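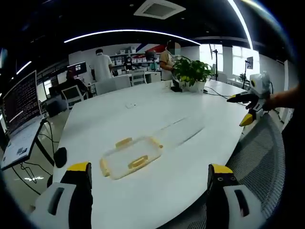

Transparent parts and the lid task: results from the June collection

Group: Ornau Manipulation
Contact: Wycliffe Lema
August 2021

The container-lid task was added to the Stornetti set in June to test whether policies trained from hand-held gripper demonstrations can cope with clear plastic. Earlier tasks in the set used opaque objects only. The lid is a transparent rectangle with rounded corners and four yellow locking flaps. The container it belongs to has no colored parts at all, and against a white tabletop it shows up in the wrist view as little more than a couple of dark edge lines.

Demonstrations were recorded with two hand-held grippers, one per hand, each carrying its own wide-angle camera. The operator picks up the lid, turns it to match the long axis of the container, sets it down and presses the flaps closed. A demonstration counts as complete when all four flaps are locked. Starting poses of lid and container were varied by hand between recordings, with the lid usually placed at an angle to the table edge.

After filtering, 1,056 demonstrations remained. Filtering removed recordings in which camera tracking was lost for more than a few consecutive frames, and recordings in which the lid was dropped and picked up again. Tracking loss was concentrated in the segment where both grippers are close to the table and the view is mostly plain white surface. Leaving other furniture and the plant in view at the far end of the table helped here, and we now start each recording with a slow sweep of the room so that the map has enough features before the grippers go down.

Two policies were trained on the same data. The first takes both wrist views at full field. The second takes the same views plus a center crop at higher resolution, passed through a separate encoder. Action output, horizon and training schedule were identical. Laizer handled the training runs and the checkpoints are in the usual place.

Evaluation used 41 starting layouts held out from collection. Both policies grasped the lid reliably, and the flaps seem to be the reason: in occlusion tests, masking the yellow regions in the input degraded the grasp far more than masking the clear center. Placement is where the two separate. The full-field policy tended to set the lid down short of the container and slide it forward until it made contact, sometimes pushing the container along with it. The policy with the crop placed the lid directly more often and needed fewer corrections. Neither one closes the flaps well. The typical failure is a flap that is pressed at its outer edge and springs back, and neither policy detects this and retries.

We read the placement result as a resolution problem more than a transparency problem. At full field the edge of the container is around 2 pixels wide after downsampling, and it disappears entirely when the lighting comes from behind the operator. Adding a depth channel was considered and dropped after bench checks, as the sensor returned the tabletop through the container wall.

The flap result needs a different fix. Force is not recorded by the present grippers, so the demonstrations contain no direct signal for the moment a flap locks. Uvolico is preparing fingertips with a thin pressure layer under the existing tip material. Until those are available, the task will be scored in separate stages for placement and locking, and the combined score used in the June notes should not be compared with later numbers.

Layout sheets for the held-out set are on the group drive. Anyone collecting on this task should leave those layouts alone.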